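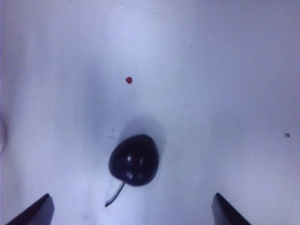 House rules for a small arm on an office desk, picking soft fruit?

Felicja Krajewska
24 November 2022

Hi all! I've been put in charge of writing the bench rules for our little pick-and-place project (we call it Thoroddsen, long story) and I'd love some eyes on them before I tape them to the wall. The arm is a small one with a two-finger gripper and a camera down by the fingers, and it works on a normal white office desk, no cage. The job right now is cherries. One cherry at a time, pick it up, put it down, don't squash it. We want 1000 picks logged by January and we're at 33, so there's plenty of time to get into bad habits.

What I've got so far:

1. Slow speed whenever a person is within reach of the desk. Full speed is only for dry runs with everybody standing back.

2. One person has the stop button in their hand and does nothing else with that hand. No phone, no mouse.

3. New cherry after 10 picks, or sooner if the skin splits. Old ones go in the trash and don't get eaten, even if they look fine.

4. Wipe the surface between cherries. The wrist camera looks straight at a white desk and any little red spot or crumb shows up like crazy.

5. Everything that isn't part of the task stays where it was when the session began. We work with ordinary desk stuff around the arm on purpose — monitor, keyboard, a book standing up, a plate with baked treats on it, a glass cup with a ribbon — and I don't want people nudging things halfway through.
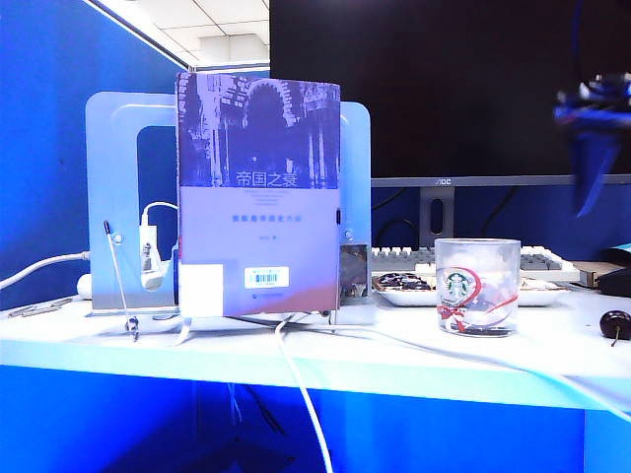
6. Write down what changed. If somebody does move the book, it goes in the log with the time and their initials.

So, two things I'm stuck on. Is rule 5 okay, or am I asking for trouble having a glass and a power strip that close? And do you make people wear gloves to handle the fruit? Half of us say yes and half say it's silly.

Auður Steinarsdóttir

Good list, better than the one I inherited. I run a test bench that's a bit bigger than yours and I've been through all of this, so take what you like.

Rule 5 is fine as a data rule and not fine as a safety rule. You've got one list doing both jobs and I'd split it up. Put the things that protect people first, on their own page, and keep the how-we-keep-our-logs-clean stuff on a second page. People skim, and "don't nudge the book" shouldn't have the same weight as "hold the stop button."

On the clutter itself, my line is that nothing breakable goes where the arm can reach at any speed. Not where you plan for it to go, where it CAN go. I'd set a software limit so the gripper physically won't travel over the keyboard side, and test that limit with an empty gripper at the start of each session. If you can't set one, swap the glass for a plastic cup. A broken glass plus bare hands plus cherry juice is a bad afternoon.

Then cables. I'd want a rule about them and you don't have one. You've got a long white cable running right across the desk in front of the cup, and another one hanging over the front edge where a knee or a chair arm can catch it. White on white, too! Clip them down along the back, and get the power strip farther away from anything you're wiping with a damp cloth. Dry cloth while it's plugged in, please.

Gloves: we do wear them for the fruit, thin ones, mostly so the same person can go back to a keyboard without leaving sticky keys. But take them off before you touch the gripper screws. I've had a fingertip of glove pinched in there and it wasn't fun.

Oh, and do a written risk assessment even if it's one page. Your safety person will ask for it, and they'll be nicer about it if it already exists.

Flendau

Just use grapes, they're cheaper and they don't have stems.

Prosari

I'd keep the cherries, the stem is half the fun. Something I'd add to rule 3: decide what you do about stem direction and write it down. We had 2 people placing fruit and one of them always laid the stem pointing back toward the gripper without noticing, and of course the logs looked great until the other person took over. Now we read the placement off a shuffled sheet. Takes a few seconds.

I also wouldn't let the person placing the fruit be the same one holding the stop. Your rule 2 kind of says that, but spell it out — fruit goes down, hands come out, they say "clear," and only then does the other person start it. We say it out loud every single time and yes, it feels dumb for the first day.

No opinion on gloves. I wash my hands.

Get a weekly roundup of new threads in your inbox. Enter your email to subscribe. You can unsubscribe at any time.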